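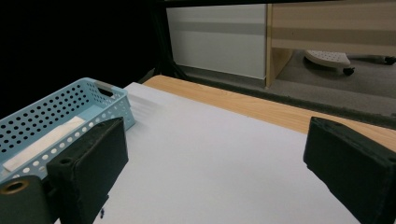
Lieven Bakker would have preferred to start with the padding. Most support requests for the Mastness hand-held gripper, he said, concern the finger covers. "People ask about software last. First they ask when to change the pads."

Zakadetti sells the covers in packs of 22. Bakker advises checking them after 471 grasps – sooner with coarse fabric – and replacing both sides together. "A new pad against an old one shifts the grip center."

The kit rents for a minimum of 15 days. A longer battery option is due in March. Asked about left-handed operators, Bakker said the handle is symmetrical and the trigger is not.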